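Home Gallery Workshop Contact

Shape Blocks on the Maple-Look Board

The Kekham toy shelf keeps growing, and I couldn't be happier! The newest lot is a set of chunky little shapes in proper bright colours, and I've been setting them out on the old board every chance I get. 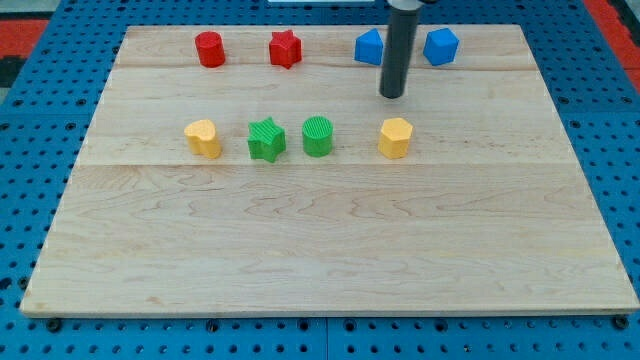

A heart, stars and friends on the pale board. Love that yellow!

My favourite has to be the green star (the red one is a close second), and I'm very fond of the fine ridges down the sides, which catch the light beautifully. The board has a little chip near one corner and I like it all the better for that. More colours to come, I hope – a purple heart would be gorgeous.

Annick Rey, October 2023

Recent galleries
Sullemeck puzzle trays
Chauvin spinning tops
Drilard stacking rings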